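Skekham's repair cafe gets a new home, and I am very happy about it

Jan 12, 2023
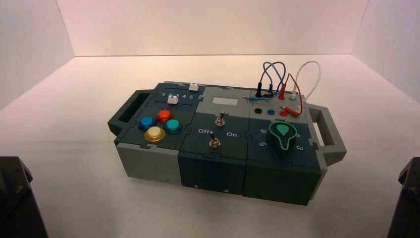 A control box with sliders on a white tabletop.

Good news for anyone with a dead toaster in the closet! The Skekham repair cafe, which has spent the last year squeezed into the back half of the old laundromat on Nirgate, is moving into a proper space two blocks up. The town signed off on the lease last night, and I was there in the third row with a coffee and a notebook, cheering a little louder than a reporter is supposed to.

If you've never been, it works like this. You bring in something broken (lamps, radios, toys, blenders, zippers, you name it), you sit down next to somebody who knows their way around a screwdriver, and you fix it together. You don't pay for the help. If you need a part, you pay for the part, and there's a jar by the door if you feel like dropping in a few bucks. I've been four times. My score is three fixed and one very sad hand mixer.

The new place is the former shoe store at the corner of Clakside, the one with the big curved window. The rent is $500 a month, and the town is covering the first 11 months out of the same fund that paid for the new bus shelters. After that the cafe has to pay its own way, and there was a good bit of back and forth about that before the vote. One man behind me wanted to know why the town was paying for toasters when the sidewalk on his street looks like a plowed field. Fair question! He was told sidewalks come out of a different budget, and I can't say he looked happy with the answer.

The numbers are what carried it, I think. The cafe logged 2,052 visits last year, and 471 of those were from people who live outside town. That's a lot of folks driving in for a lamp cord and then (I hope) buying lunch while they're here. The sandwich place next door to the laundromat sent a letter saying its slow afternoons aren't slow anymore on repair days, and asked very politely if the cafe would please not move too far. Two blocks seems to be close enough.

I went by this morning to get a look at the shoe store. It still smells like leather and carpet glue, and the old foot-measuring thing is bolted to the floor by the register – I'm told it's staying, which made my day. There's room for twice as many tables as they have now. The back room will be for sewing machines, with a door that shuts, so you'll finally be able to hear yourself talk out front. There's a ramp at the side entrance too. The laundromat has three steps and no railing, and people have been hauling vacuum cleaners up them all year.

Toys and small gadgets get their own table by the window. That's the one my nephew will head straight for. He's nine, he takes everything apart, and up to now the putting back together has been my department.

Arrieta, the hardware store over on the main drag, is giving regulars a discount on fuses, cord and plugs through the spring. You'll need to show your repair slip at the counter, so hang on to it. They're also collecting used hand tools in a bin near the paint section. Anything that still turns, grips or cuts is welcome, but please, no more hammers. They have plenty of hammers.

The move itself will take a while. The wiring in the shoe store needs work before anybody plugs in a row of soldering irons, and the floor in the back room has to come up. The plan is to open the doors in May. Until then everything stays put at the laundromat, same hours, same three steps, same dryer that sounds like a helicopter.

If you want to help paint, there's a sign-up sheet taped to the front counter. I put my name down for the trim – a mistake, probably, as anyone who has seen my kitchen can tell you. Bring your own brush if you have a decent one.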